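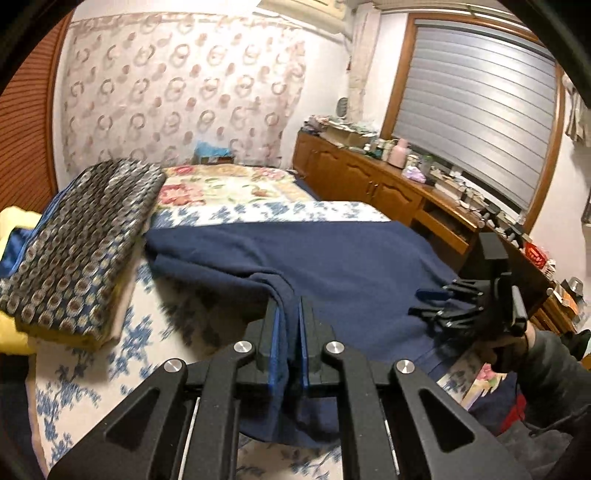 Urkadeck Cloth Handling Club

Segmenting two-gripper folding demos: where do I cut?

Posted by plukance_fan, Tuesday, 9:14 pm

I have 47 bedroom demos with two hand-held grippers on dark blue cloth, and I'm training a policy in Tultora. I want each one split into grasp, lift and spread, but splitting on finger width gives me garbage. The width trace goes flat as soon as there's a thick fold in the jaws. What do you all cut on?

Roel Jansen

Oh, this is a fun one! Width alone won't do it with bunched fabric. Combine it with the relative speed between the two grippers. When both slow down and the width has stopped changing for 800 ms, call it a grasp. I went from 58 usable episodes to 81 on the same recordings, and the policy got noticeably calmer at the edges of the cloth. Smooth the poses first, or you'll get ten cuts where you want one.

One more thing: keep left and right as separate tracks until the very end. One side can be holding while the other is still reaching, and a shared label wipes that out.

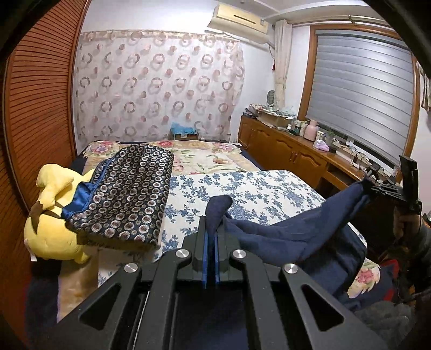 wouters_bench

+1 for separate tracks. Also check your clocks, mine were off between the two sides and I blamed the planner all February. Patterned bedding is great for tracking btw, loads of features. Plain navy is awful. Good luck, post your plots!!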